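About Us

Hi, I'm Covadonga Quintana, and I run Cerkosari. If you've landed here you've probably asked the same thing my mother asks me every time I visit: can a robot clean my kitchen yet? The short answer is no. The longer answer is what we do all day, so pull up a chair.

Cerkosari started in April three years back, after I'd spent a good chunk of my working life on packing lines at Barta. I watched machines there do one thing beautifully, thousands of times, and then stop dead when a carton came in a bit crooked. I kept thinking about my own house, where everything comes in a bit crooked! So I quit, talked a couple of old coworkers into quitting too (sorry, Barta) and we started testing chores.

What we test is small stuff. Wiping a table, pulling a tissue out of a pack, moving a vase so you can wipe under it and then putting it back where it was. On the shop-floor side we do sorting, bagging and restocking bins. Our chore list has 510 entries now, and I'd say the boring ones are the hardest. Folding a fitted sheet is on there. Please don't ask how that's going.
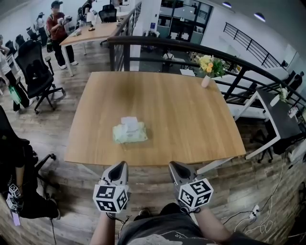

People like to hear about the big wins, and we do have a few. Flat, hard things on a clear surface go pretty well these days. A box, a mug, a book - fine. Soft packages are another story, because they squash and slide and never look the same twice. A person holds one down with the left hand and pulls with the right without thinking about it. Getting two arms to share a job like that has eaten up most of our year.

Last season we logged 2358 tries on tabletop jobs for Ceremlow, who sell cleaning supplies and wanted to know if they should be worried or excited. I told them neither, at least for now. They took it well and hired us again.

We also write Traratora, our free newsletter, where we post what worked, what flopped and how long it took compared with a grown-up doing the same chore by hand. It has more than 2060 readers, and plenty of them write back to argue with me, which I love. If you own a shop, clean houses for a living or just hate doing dishes, your letters are the most useful ones we get. We've added chores to the list straight from the mailbag.

We don't sell robots, by the way. If you want an opinion on whether one could handle a job in your back room, drop us a line and tell us what the job looks like on a bad day.

Share (3)
Contact Cerkosari | Copyright Cerkosari | Back to top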